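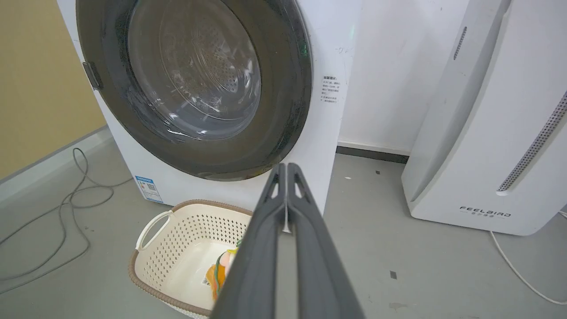 Redby wanted the dumplings ranked by weight, and said so in the first line of the message. Price per gram, steamed and fried listed separately, no adjectives.

The compiler of the Gutholm dining list had used adjectives for 23 of the 24 restaurants. The exception was the Tesfamariam, on the harbor road, where the entry read: closed, see May.

The compiler deleted the adjectives. The list went from 1364 words to 771. A kitchen scale was put in a coat pocket, and the visits began again from the north end of town.

At the first table the scale showed 31 grams for a steamed dumpling and 28 for a fried one. The waiter watched both readings and brought the vinegar. At the second restaurant the scale would not settle on the tablecloth and had to be moved to the windowsill.
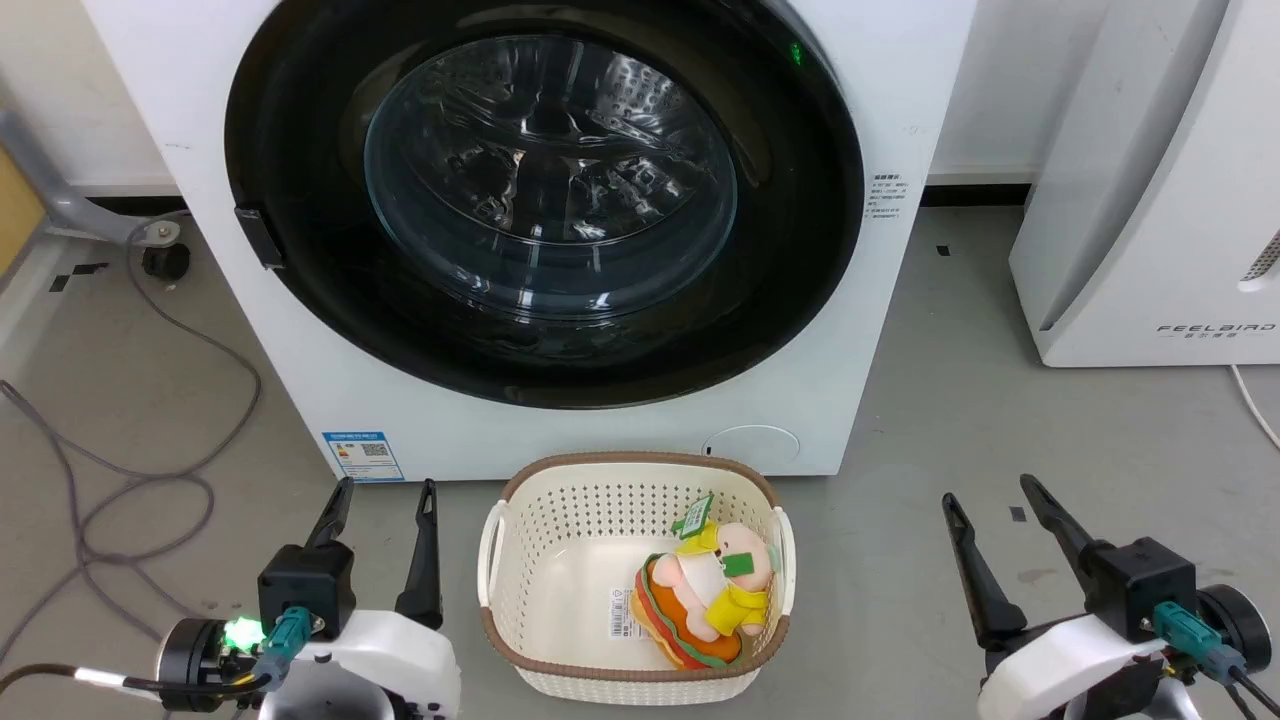 By the fifth restaurant the method was fixed: plate, zero, dumpling, reading, eat. Sauce was excluded. A split dumpling was recorded as split and weighed with its filling.

The Tesfamariam had its lights on. It served one kind, folded in a shape the form had no box for. The scale gave 40 grams, then 40 again. The compiler wrote the number down, ordered a second plate, and left the scale in the coat.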